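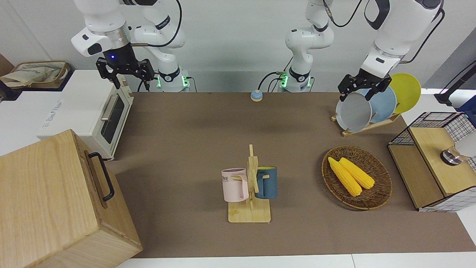
The mug tree, the plate rack and the little oven, all on speaking terms again.

2022-01-01

Other people wake up on New Year's Day and go for a run. I woke up and decided that what stood between me and a better life was a mug tree.

I blame Sutrisno Govindasamy, who gave me one in October along with a speech about vertical storage. It sat in its bag for the rest of the fall while my mugs went on living in a stack by the sink, handle over handle, like commuters. The tree cost him 35 dollars at Rivano (he left the receipt in, either by accident or so I'd feel the weight of it). For that money I felt I should at least hang something on it.

So now the pink mug is on one side and the slate-blue one with the yellow inside is on the other, and I have to walk past them and feel organized. I do, a bit. I resent how much.

Then the plates. I used to keep plates flat in a pile, and you only ever ate off the top one, so the bottom one was basically retired. In the wooden rack they all get a turn. I went with gray, then powder blue, then yellow, after trying it the other way and finding that the yellow one in front shouted at me while I made coffee. I have a whole theory about this now and would be happy to bore you with it.

The toaster oven I can't defend. It's white with a pale wood trim and I bought it entirely for the trim. It makes decent toast if you stand next to it. There was a Drodberg before it that made excellent toast and looked like a filing cabinet, and I gave that one to my cousin Aliyu, who keeps sending me pictures of his toast.

The basket beside the oven is where the beige cloth goes. I used to fold it. I have read a 234-page book on home order (Melluvora Press, a gift, obviously) and it has an entire chapter on folding cloths, and I gave up after 10 pages and dropped mine in the basket. It's off the counter. I'm calling that folded.

Which brings me to the corn. 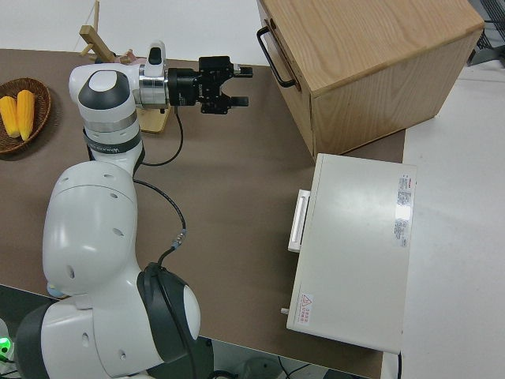
Corn, in its own basket, with the big oak-look box behind it.

The round wicker basket was supposed to be for bread. Then I had two cobs and no bread, and they looked so pleased with themselves in there that I've stopped buying a loaf to replace them. I know a bowl would do. A bowl wouldn't have that reddish-brown color, though, and the yellow really goes with it, and with the plate, and yes, I noticed that before I noticed I was hungry.

The big wooden box with the black handle is staying at the edge for now. I've moved it 3 times and I liked it least in the middle. If anyone has strong feelings about where a box that size should live, the comments are open. Sutrisno, you've had your turn.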